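Reviewers wanted: test rules for home cleanup robots

Forkgate is looking for 10 people to pick apart Hemmin, our draft rulebook for testing robots that tidy bedrooms and living rooms. The draft runs to 77 pages. We suspect half of them are wishful thinking.

You should have run robot trials yourself, or had to sign off on them. If you have ever read "95% success" and asked who laid out the trash, please write. We don't need fans.

The work is 2 online sessions plus reading time. Pay is a flat fee, agreed before you start.

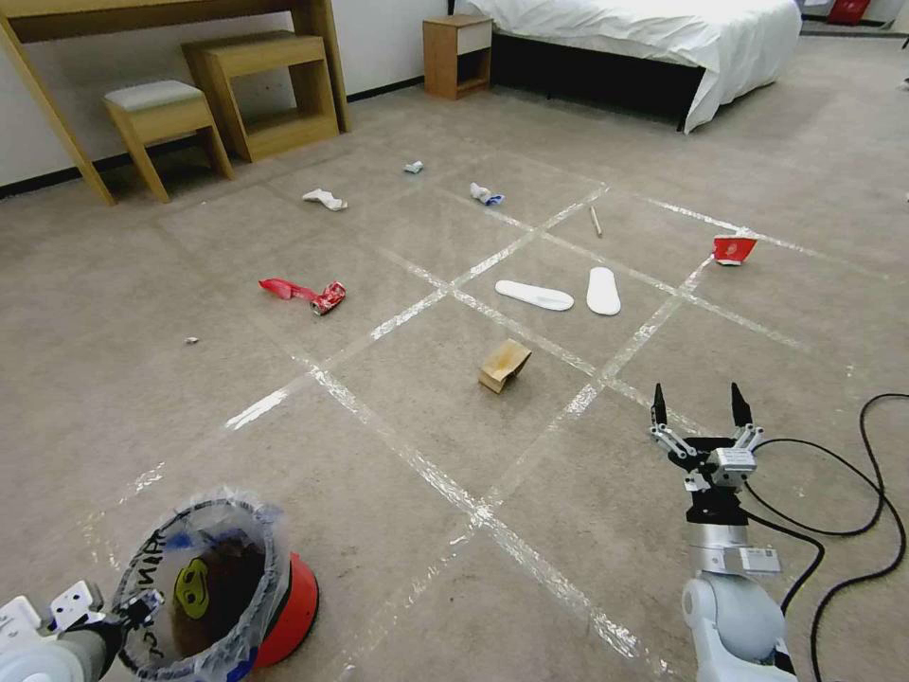 Section 4 is the one we argue over most -- what counts as a pickup, when a person may step in, and whether a failed run can be quietly dropped. Araceli Toledo wants every run logged. Some of our vendors don't, and you will hear from them too.

Send a short note on a test rule you think is useless to Adoración Robles, Forkgate, Room 1759, Ustunmont, by 2018-07-14. No résumés.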